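Small Things on a Wooden Top
A gallery from the Runeck back room
Posted Friday, March 4, 2022

Every January I promise to do something about the small things. I mean the cups, caps, little bottles and stray bits of color that drift through a house and settle wherever there's a flat surface. Some people have a junk drawer. I have a junk drawer, a junk shelf, a junk windowsill and a box marked Adton that has survived two moves without anyone looking inside it.

So this year I started taking things out and standing them on bare wood to see how they looked with a bit of room around them. Most of them looked like they wanted to go back in the box. A few did better than expected.

The wood helps. I'm fond of a warm, pale grain, and in low evening light even a dull object gets to look as if it has been thinking about something. The carpet is beige and came with the place. I've stopped fighting it.

The Small White One

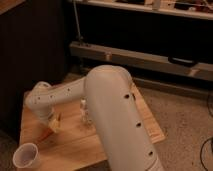
Small, white and upright on the board, with the beige carpet underneath.

I have a weakness for little pale things that stand up by themselves. They take up no space at all, which is how you end up with so many. A friend once suggested I limit myself to 16. I said I'd think about it, and then I went to the Wistero flea market, where a man was selling a whole tray of them for less than the price of lunch.

The Bigger Spread

Once the wood is clear it doesn't stay clear. I'd call this one an arrangement if I had arranged it with any care - orange-red at a slant, a bit of bright green peeking out toward the back, and a small white bottle holding the middle like a very short chaperone. The white cup has tipped itself toward the viewer, open side up.

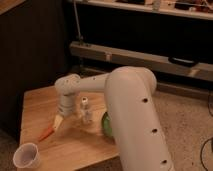

Cup, bottle, a streak of orange-red and a hint of green on the honey-colored top.

Still to Come

Next up is the Golestani tin, which holds about 300 buttons and one key. I don't know what the key opens. After that comes the windowsill, weather permitting, and then the Adton box, if I can find the scissors. They may be in the Adton box.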